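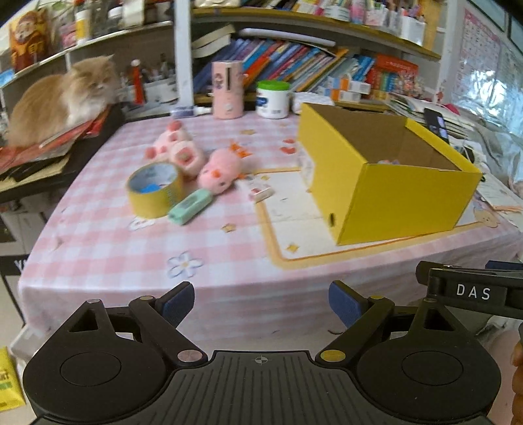

Hi everybody, I finally have a packing setup I like for the swap boxes, and I'm so pleased with it that I'm writing to the whole list. For the last few rounds I packed on the floor of the hallway and got up with sore knees and tape on my socks. Now I do it at the table, with the pink gingham cloth on (the one with the daisy and the stars), and everything for the round goes on the left while the open yellow box stands on the right. The tape stays within reach, next to the pink plush with the little orange beak. I can stand up straight! I can see what I've got! It sounds like nothing, but I packed two boxes in one evening and enjoyed both of them.

A few things I've learned that might help the newer people, especially those joining from Dow, where I know the counter closes early.

Put the soft toys aside until the hard things have their places. I used to line the bottom of the box with plushes as a sort of cushion, and then a truck or a puzzle would sink into them and I'd have a wobbly pile by the time I reached the rim. Now the hard things go in first with a bit of paper around them, and the plushes get pushed into whatever corners are left. A plush will go practically anywhere. You can fold its feet under, you can wedge it sideways, and it comes out looking only slightly offended.

Weigh the box before you tape it. The limit this round is still 2,000 grams and my first one came to 1,012, so I took it off the scale and had another look through the toy drawer. There was room for a whole extra car and a book. If I'd taped it first I would have left it alone, I know myself.

Jars and bottles with anything in them stay home, please. I keep mine along the back of the table where I won't sweep them into a box by accident, but last year somebody in Ilton opened a parcel with hand cream through all of it, including the inside of a music box, and I still feel bad for them.

And do a last check of the table after you close the flaps. I've taped up a box and then found the address card sitting right there more times than I'll admit to.

Now, on to the question from the weekend. My table has the same mix on it that we've all been arguing over: a small dump truck with a purple tipping bed, two pink plushes, and a white power adapter standing there with its prongs in the air. I love that truck, by the way. Purple over gray-green is a combination I would never have picked and now I want a whole fleet.

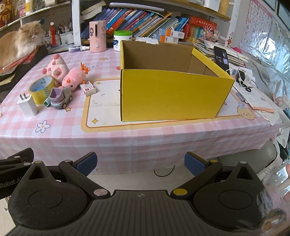

On Saturday a list member wrote:

> Can we please settle what counts as a toy for the swap? I got a
> very nice box from the Brerkska round and my two were thrilled
> with almost all of it, but there was a charger in the bottom
> that didn't fit anything in it or anything we own. I don't want
> to seem ungrateful. I just don't know if I should send it back,
> pass it on, or look for some toy that never arrived.
>
> Also, do people take the batteries out before sending? Mine came
> with them in and one thing sang all the way home from the post
> office in Pamer.
>
> Last question, sorry. Is it okay to reuse the box I received, or
> does everyone start with a fresh one? It's a good strong box and
> I'd hate to fold it up for recycling.

Great questions, and I laughed out loud about the singing. (What song? We need to know.)

On the charger: I'd say anything with a plug goes in only if it belongs to a toy in the same box, and then it should be in a bag with that toy, tied or taped to it. A loose one helps no one. Keep yours for now and I'll ask the Brerkska people if they have a toy sitting there without its cord. If I don't hear by the end of the month, do whatever you like with it. The rule page does say "toys, books and soft things" and I think we can leave it that short, but I'll add a line about plugs if nobody minds.

On batteries: out, please, every time, and don't send them along. I know it's annoying for the kid who opens the box and wants the thing to light up right away. A sticky note on the toy saying which size it takes is a huge kindness. I've started doing that and it takes no time at all.

On boxes: yes, reuse! Please do! Those yellow ones hold up beautifully as long as the corners are still square, and you can run a strip of tape along the bottom seam if it's gone a little soft. Peel off the old label or cover it completely. We had one box in the spring that made it halfway to Dow and then came straight back to the person who'd packed it, with the old label showing.

We're at 26 boxes for this round, up from last time, and I could not be happier about it. Postage is still covered for anyone who needs it, just write to me off the list and there's no need to explain.

One request from me — if you have wide tape to spare, bring it to the drop-off. I have one good yellow roll and I'm guarding it like treasure, and the shop in Ilton was out when I went. Thin tape works too, but you end up going around the box so many times that it looks like a mummy.

I'm still looking for a home for a wooden train set with 70 pieces of track, too. It's too heavy for any box under our limit, so it would have to be picked up. First person to write gets it, engine and all.

Happy packing, and send me your tricks! I'm sure someone out there has a better way of getting a stuffed giraffe into a box than mine, which was to let its neck stick out until the very last second and then be quick with the flaps.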